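Ticket 311: phone won't send picture messages, gallery app keeps closing
Opened by: Valentin Bogdan
Handled by: Todor Jurić, Anddale phone help desk
Status: closed

Valentin, first message
Hi there! So my Budus phone has started acting up and I'm running out of things to poke at. Texts go out fine, calls are fine, but the minute I attach a photo the message sits there saying "Sending" and then I get the little red mark. On top of that the gallery closes by itself when I scroll back far enough, usually somewhere in the January photos. I've restarted it more times than I want to admit. I'm on the Pavlović prepaid plan and I moved my number over from Rirunport last month, if that matters.

Todor
Hi Valentin, thanks for all the detail. The move does matter! When a number comes over, the phone sometimes hangs on to the old carrier's picture message settings. Can you open Settings, then Mobile network, then Access points, and tell me what names you see in the list? Also, how many photos are on the phone, and how much storage is left?

Valentin
OK, I found it (that menu is buried). There are 2 entries, one says Rirunport and one says Pavlović, and the dot is next to Rirunport. Storage says 100 MB free, yikes. Photos, a bit over 3,000.

Todor
I think we've got two separate problems, then. Let's do the messages first:

Tap the dot next to Pavlović.
Go back out and turn airplane mode on, count to ten, turn it off.
Make sure mobile data is on and Wi-Fi is off, just for the test.
Delete the stuck message and start a new one. Resending the old one tends to use the old settings.

Leave the Rirunport entry where it is for now. We can clear it out later.

Valentin
Did all that. First try failed, and then I noticed mobile data was off (my fault, I'd switched it off to save my allowance). Second try went through in a few seconds!! My sister got it. Gallery still closes though.

Todor
Great, that's half of it. For the gallery, go to Settings, Apps, Gallery, Storage and tap Clear cache. Please don't tap Clear data yet, I'd like your albums left alone. Then move some of the big videos onto your memory card so you have more room to work with. The gallery builds small previews as you scroll, and it can't save them when the phone is that full.

Valentin
Cache cleared, and I moved a pile of videos over. It took forever, I made dinner in the meantime. I can scroll all the way back now and it hasn't closed on me once.
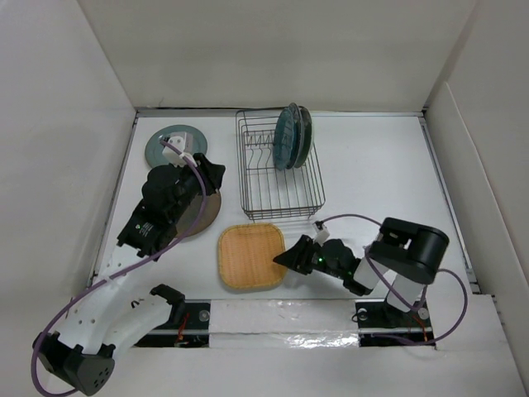

Attachment 1: plates and dish rack

Todor
Good, that's the other half. I'd keep an eye on the storage and maybe set new videos to save to the card (Camera, Settings, Save location). You can delete the Rirunport access point whenever you like: tap it, open the menu at the top, Delete. If the dot ever jumps back after an update, reply here and the ticket will reopen.

Valentin
Deleted it just now and the dot stayed put. Save location is changed too. Thanks so much Todor, you can close this one!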